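Section 4: Getting Your Arena Ready for the First Bout

Okay, so you've read the background chapters, you know a retiarius from a secutor, and you've punched out all the counters. Now we get to set the thing up! I'm going to walk you through this the way I do it at my own table when somebody new sits down to Sands of Estero, which means I'll wander off now and then. The short reference version is on the back of the score pad if you'd sooner have that.

You need the big arena board, the crowd track, two gladiator mats, the blue deck (school cards), the red deck (fight cards) and the bag with the wooden markers. Leave the campaign box shut for now. You won't touch it until you've played at least one single bout.

4.1 Laying out the board

1. Unfold the arena board with the emperor's box facing whoever is playing the sponsor. In a two-player game nobody is the sponsor, so just turn it whichever way you like.

2. Put the crowd track along the long side of the board and set the crowd marker on 8. That's a lukewarm crowd. They've had lunch, they've seen the beast hunt, and they're waiting for you to do something.

3. Place one gate tile at each end. The gates are different! The Gate of Life has the laurel on it, and the other one has a plain arch. Losers who don't get a reprieve leave by the plain arch, and there's a table of consequences for that in Section 7.

Note: The first printing had the two gate tiles labeled the same way on the back. If yours are like that, go by the front.

4. Shuffle the sand tokens face down and put one on every space with a dot. Don't peek. Hiếu Mai, who did most of the early testing with me, swears he can feel the bloody-sand tokens through the cardboard, and I've played enough games against him to wonder.

4.2 Choosing your fighters

Each player takes a gladiator mat and picks a type. For a first game I'd really like you to use the murmillo against the thraex. That was a classic pairing in the real arena too, big shield against small shield, and the two sides are easy to learn (the net fighter is a lot of fun but he has his own page of rules, and you don't want that on night one).

5. Slide the type card into the slot on the left of the mat.

6. Fill the stamina row with yellow markers. The murmillo starts with fewer than the thraex. All that gear is heavy, and yes, it feels unfair for the first couple of rounds.

7. Draw three school cards from the blue deck and keep one. The school is where your fighter trained, and it gives you a once-per-bout trick. If you get the Stotska school, read the small print, it only works when your shield is down. 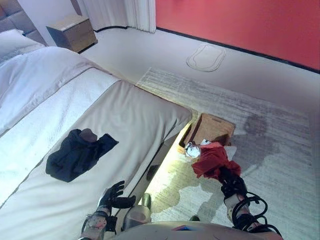
8. Put the two cards you didn't keep on the bottom of the blue deck. Please shuffle before the next person draws if you're playing a tournament night, but for a single bout it doesn't matter.

9. Set your reputation dial to zero. Everybody starts as a novice, a tiro, even if your fighter has a very impressive helmet.

Caution: Turn the reputation dial by its rim. The little arrow is held on with a soft plastic rivet and it will snap if you push it around with a fingertip. I've broken two. Replacement arrows come from Brumesico, the company that makes our plastic bits, and the order form is in Appendix B.

4.3 Building the fight deck

This is the part people rush, and then they write to me.

10. Separate the red deck by the symbol in the corner: swords, shields and crowds. Take out every card with a star as well. Stars are campaign only.

11. Shuffle the swords and shields together and deal six to each player.

12. Cut the leftover pile in half. Shuffle the crowd cards into the bottom half and set the top half back on it. You want the crowd to wake up partway through the fight and start shouting, and if you mix them in from the start they'll be calling for a decision before anybody has swung a sword.

13. Check the count if you've lost cards before. There are 31 crowd cards in a full set, and the whole red deck has 243 with the stars put back. I know that's an annoying number. Ludger Sauerland, our printer, has told me so several times.

Note: If you have the Đỗ expansion, leave it out of a first game. The chariot cards look like they belong in the red deck, but their backs are a shade darker and everyone will know when you're holding one.

4.4 The referee

There's a referee piece in the bag, the tall one with the stick. Real bouts had a referee, and often an assistant too, and they could stop the fight and pull the men apart. So ours does that.

14. Put the referee in the center space.

15. The player who won the last game moves him first. If it's your first game, the oldest player does.

He moves one space at the end of each round, always toward whichever gladiator has less stamina. When he's next to a fighter, that fighter can ask for a pause and get two markers back. You only get one pause each, so don't blow it in round one (Nga Lý does this every single time and still beats me).

4.5 A quick word on the thumb

You'll have noticed there's no thumb token in the box. We argued about it a lot. Ancient writers do mention a turned thumb, but exactly which way it was turned is still argued over, and I didn't want the board settling it for you. So when a fighter raises a finger to yield, you read the crowd track and roll the white die. Equal or under, he's spared. Over, and it's the plain arch.

If you want to do the thumb anyway, go ahead, it's your table. Tươi Hồ plays sponsor with both thumbs and a lot of shouting.

4.6 Check before you start

The crowd marker is on 8. Both gates are down, and the sand tokens are face down. Each player has six fight cards and one school card. The referee is in the middle. Star cards are back in the box.

If all that's right, the player with the smaller shield goes first. Turn to Section 5 for movement, and keep the page with the blocking chart open beside you, you'll be looking at it a lot in the first three rounds.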